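Namby Open Basket, Gray
Storage > Baskets and Bins > Plastic
Item 2000-7

It's a basket. It has four sides and a bottom, and we have yet to hear from a customer who needed more than that. The Namby is rectangular, in plastic, with a translucent gray rim and slotted handle cutouts at both short ends, two to an end, so you can carry it down a hallway with your dignity mostly intact.

We sell a lot of them to people who own a nice table and would like to see it again. Baby clothes, dish towels, the good napkins, the bad napkins: in they go. Folding is encouraged but we can't enforce it from Wollville.

Care: wipe with a damp cloth and a little dish soap. Keep it out of the oven. We added that line in January and would prefer not to discuss it.

Lids: none. The Kwofie lid looks as if it should fit and does not. Please stop ordering it.

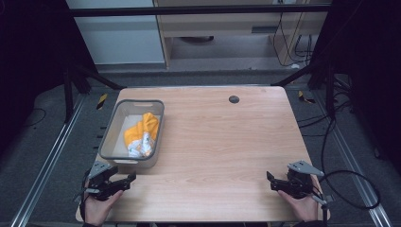
Small, soft things are what it does best. Bright colors also help, as you can spot the yellow one from across the room and stop blaming the dryer. For heavy stuff like tools or canned goods, look at the Brarix crate, which costs more and is uglier.

Sold singly or in packs of 10. Orders leave our Wollville warehouse in 2 working days. Returns accepted if the basket is empty. Check the corners for socks.

Page updated 17 March 2022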